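Section 4: Setting up the under-sink water filter

The Perron under-sink filter comes with a leaflet that says anyone can fit it in a few minutes. We would not plan your evening around that. Set aside a free morning, and read this whole section before you turn anything off.

4.1 Before you start

Check what is in the carton: the filter head, one cartridge, the bracket with its screws, two lengths of hose and the small tap. The leaflet also lists a "universal" adaptor. It fits the common sizes of cold water valve and no others. If yours is an older valve, take a photo of it to the hardware store and buy the right fitting there.

You will also need a drill, an adjustable spanner, a bucket and an old towel. Thread tape is supplied, but it is thin stuff. Use your own if you have it.

Note: The filter is made for cold town water. Do not connect it to the hot line, to a rainwater tank or to a bore, whatever the person in the showroom told you.

If your sink is in an island bench, look at how the pipes come up through the floor. There is often less room in there than under a sink on an outside wall, and the bracket needs a solid panel to screw into.

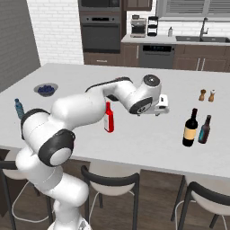 4.2 Fitting the head and cartridge

1. Close the cold water valve under the sink. Open the kitchen tap and let it run until it stops. If it keeps dribbling, the valve is worn, and you should shut off the water at the meter instead.

2. Hold the bracket against the cabinet wall and mark the screw holes. Leave at least 35 mm of clear space below the cartridge. The leaflet shows less, and with less you will not get the cartridge out again.

3. Screw the bracket on and hang the head from it. The arrow on the head must point the way the water flows.

4. Wrap the threads and join the hoses by hand. Then tighten each nut a quarter turn with the spanner, and stop.

Caution: Overtightening cracks the plastic collar. The crack may not leak for weeks. Water damage from a cracked collar is not covered by the warranty.

5. Push the cartridge up and twist it to the right until it clicks. No click means it is not seated, even if it feels firm.

6. Open the valve slowly. Dry every joint with the towel and check again after 5 minutes.

4.3 Flushing

Run the new tap until the water is clear, then keep going. The first water through will be grey with carbon dust. It is said to be harmless, but we would still tip it on the garden. Allow about 500 litres of use before you judge the taste, as the early glasses can be flat.
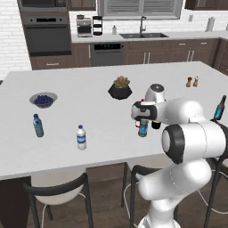 Drotden wrote in to say that the flushing advice was too cautious, and that the water in their unit tasted fine by the second jug. It may well have. Water differs from street to street, and one good jug does not tell you much about yours.

4.4 Changing the cartridge

The light on the head turns red on a timer. It does not measure the water, so treat it as a reminder only. A slow flow or a return of the chlorine taste is a better guide.

Miralell and Clesex cartridges are sold as a match for this head. Both will twist in. We have seen no test results for either, so ask for them before you buy.

After each change, repeat steps 5 and 6, then flush as in 4.3. Write the month on the cartridge in marker.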